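### 4.2 Equipment planning and cost allocation

The equipment plan was drawn up before any task definitions were fixed, which in hindsight reversed the sensible order. Two purchasing options were compared. Under the first, the laboratory would buy a second fixed arm with a matching teleoperation station. Under the second, the same funds would cover several hand-held grippers, spare fingers, printed markers and the household appliances needed for the kitchen tasks. Vasiliauskas and Prantl costed both options over a planning period of 13 months, with labour recorded separately from capital.

The second option was adopted. Its capital cost was lower, and an operator could move between stations without any equipment being relocated. The main penalty was in consumables. Finger pads were budgeted at 39 sets for the full period, and a contingency of $400 was held for replacement markers and mounts. Appliances were capped at $2,000 in total. Delivery and electrical work were charged to the room budget and are not included in that figure.

Appliance selection was treated as an equipment decision in its own right. A refrigerator was ranked on three criteria: clear opening width, shelf height relative to a standing operator, and contrast between the interior and typical target objects. Energy rating and storage volume were recorded but given no weight. The opening width had to admit the gripper body together with its marker mount, as models chosen on finger dimensions alone would have restricted the wrist angle at the shelf edge.

Figure 3 shows the working geometry at the refrigerator station. A single strawberry on a round plate near the front of the shelf served as a small, soft target against a light background.

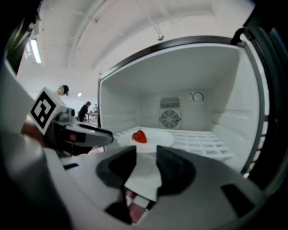 **Figure 3.** Hand-held gripper with fiducial marker at the open refrigerator; plate and strawberry on the grid-patterned shelf.

Fruit was bought weekly and entered under consumables. Desmet proposed replacing it with moulded substitutes from Malter, but the quoted price exceeded the produce allowance for the whole period and the request was deferred to the October review.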